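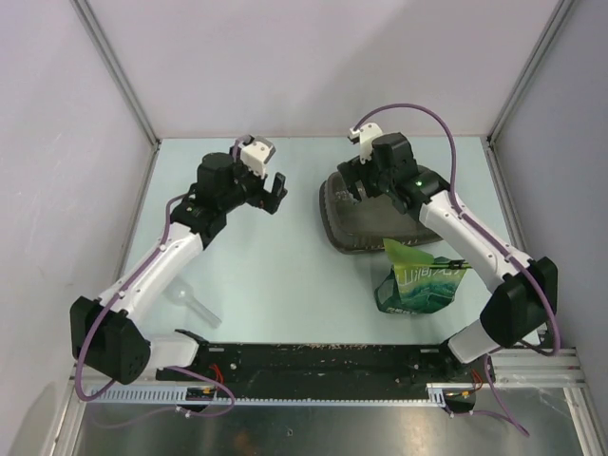

Which trays may be kept on the benches after the end of the session?

One tray per bench may stay out, provided it is empty and has been wiped on both sides. All other trays go back to the racks in Store 2.

Dear colleagues,

The question was put to the list by Savita Katiyar, whose message is quoted at the foot of this one. The answer applies to every teaching and preparation room in the Wamotby building with immediate effect, and it replaces the paragraph on trays in the room users' guidance. Printed copies of the old paragraph should be taken down from the noticeboards.

Several points arise from it.

The tray that stays on the bench should be the dark grey-brown pattern with rounded corners and a raised double rim, as on the pale mint-blue surface. The older flat trays have no rim to speak of and are not to be left out. They remain in use for carrying paper and may be kept in the cupboards under the windows.

The ribbed edge faces the person working at the bench. Rooms have differed on this in the past, and staff who move between rooms have asked for one arrangement throughout. The tray need not be in the middle of the surface; left or right of centre is acceptable, so long as the side rails are clear.

Trays are to be washed in warm water with the ordinary neutral cleaner and dried with a cloth. The cream cleaner supplied by Lalov is intended for the sinks. It leaves a white film in the ribs which is very slow to remove, and a number of trays returned in April had to be washed again for that reason. Pale surfaces should be wiped with a damp cloth before the tray is put down. Grit under the base will mark them.

Small parts, clips and fastenings are to be emptied into the lidded tubs before the tray is wiped. Please look in the corners. The lip of the rim hides small items from anyone standing directly over the tray, and the washing-up sinks have been blocked on more than one occasion.

With regard to numbers, the stock check found 23 trays of the rimmed pattern fit for use. A further 20 have been ordered through Plukureo at a total cost of 1,680 pounds, including delivery, and will be charged to the central furnishing budget. Rooms will not be asked to contribute. Cracked trays should be handed in at the store counter – please do not place them in the recycling, as they must first be written off.

Ms Katiyar also raised the matter of labels. Adhesive labels may be fixed to the underside only. Tomoyo Koyama holds a supply and will issue them on request. Room names written on the rim in marker pen should be cleaned off by the room concerned.

Requests for a different size of tray should be sent to Toshio Oda and not to this list. He would be grateful for the length and width required, and for the name of the bench on which the tray will be used.

Yours faithfully,

Kojo Issahaku
Rooms and Furnishings Office

On 30th April Savita Katiyar wrote:

> Dear all,
>
> I should be grateful for a ruling on bench trays. The guidance says that surfaces are to be left clear, but the notice on the door of Store 2 says that trays "in regular use" may remain. Our room has followed the notice and the room opposite has followed the guidance, with the result that their trays are now on our benches and our labels are on their trays.
>
> Could the office also confirm whether labels are permitted, and if so where? Sơn Đặng has suggested the underside, which would suit us well.
>
> Finally, are the trays from the Ikeda room to be counted as part of the general stock? Two of them came to us when that room was repainted and have not been asked for.
>
> With kind regards,
> Savita Katiyar

P.S. The trays from the Ikeda room are general stock and have been included in the figure given above. They may stay where they are.

K.I.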